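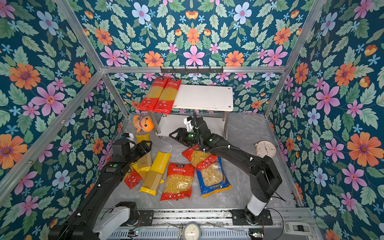 *Two red packs of spaghetti on the white two-tier shelf*

# Puvberg 22 chest strap heart rate monitor

I've been running with a watch for years and I love it, but the heart rate numbers always went a bit wild on hills (mine once swore I was at 200 while I was tying my shoe!). So I started selling chest straps, and the Puvberg 22 is the one I keep coming back to. It's small, it's light, and after a mile or so I forget I've got it on.

The pod snaps onto a soft elastic band and wakes up when you put it on. No buttons, no screen. It talks to 2 devices at once, so I have mine on my watch and on the bike computer – handy if you swap between the two like I do.

**What you get**

- Puvberg 22 pod
- Soft band, size M/L (S is a free swap, just put it in the order note)
- Coin battery, already fitted

**Battery:** I get about 606 hours out of one. You can change it with a coin, and please do check the little rubber ring is sitting flat before you close it up.

**Fit:** Snug, right under the chest muscles. Wet the two pads first or the first few minutes will look silly. My friend Đạt Mạch wears his over a thin shirt and then complains to me about the readings...

**Washing:** Pod off, band in cold water, hang it up. Skip the dryer.

The Nedine band fits this pod too, if you like something wider. Orders in before 2 p.m. go out from Norinside the same day, except in August when I'm slower.

– Bảo Cao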